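3.2 Participants and materials

Recruitment ran through May at two garden centres and one hospital gift shop, all within the Lumar catchment. Of the people approached, 334 agreed to the short interview and went on to the sorting task. Refusals were mostly about time. We did not offer payment; a coffee voucher was available at the Erdem site only, on the insistence of the store, and we come back to that in the limitations.

Interview schedule adapted from Ross and Tremblay's earlier work on gift plants. Questions covered who the flowers were for, how long they were expected to last, and whether the buyer had ever kept artificial stems in the home. Wording was kept plain. "Fake" was avoided by interviewers but used freely by respondents, and we have left it in the quotes.

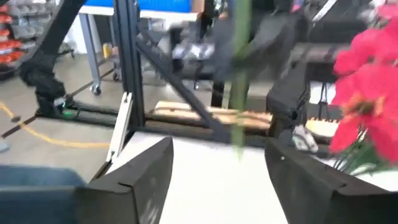
Sessions took 90 seconds to set up and were run one at a time. Interviews were done by Wong and Moulin in English or French, as the respondent preferred, then transcribed and coded in Kernell by a third author (Mangundap) who had not been present. Coding disagreements were settled by discussion. No kappa is reported for the French subset, too few transcripts.

3.3 What people mean by "real enough"

The colour of the stems came up less than expected. What came up more was dust, and after dust, smell. Older respondents in particular tied artificial flowers to places they associated with neglect – a dentist's waiting room, a grandmother's hallway, a funeral home. Younger renters talked about allergies and cats. One hospital shopper put it this way: "She can't have the real ones on the ward, so these are the real ones." We found that hard to code and it sits in its own category (see Table 4).

A second theme was arrangement. Several respondents held that an artificial stem passes when mixed with grasses or foliage and fails on its own. This agrees with the trade advice given to Venditz retail staff, though we could not establish where that advice originaly came from.

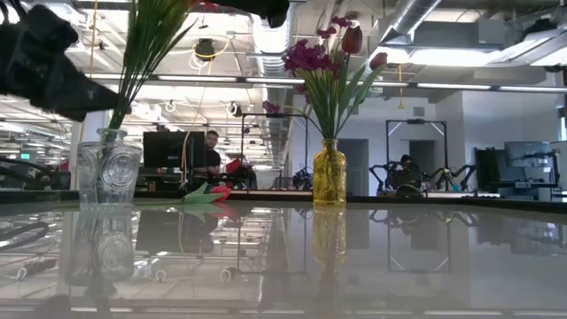 Figure 2. Flowers and foliage in glass vases, with one tulip lying on the table.

Price did not separate the groups. Buyers who spent more were no more likely to say the flowers would be mistaken for fresh, and a fair number said outright they didnt care. Display life mattered more. Where the purchase was for someone else, respondents imagined a shorter life for it than they did for thier own, even though the object was the same. We read this as carry-over from the etiquette of cut flowers: a gift is supposed to end.

Caveats. Self-report only, no follow-up visits to homes. The hospital sample skews toward people under some strain, and interviews there were shorter.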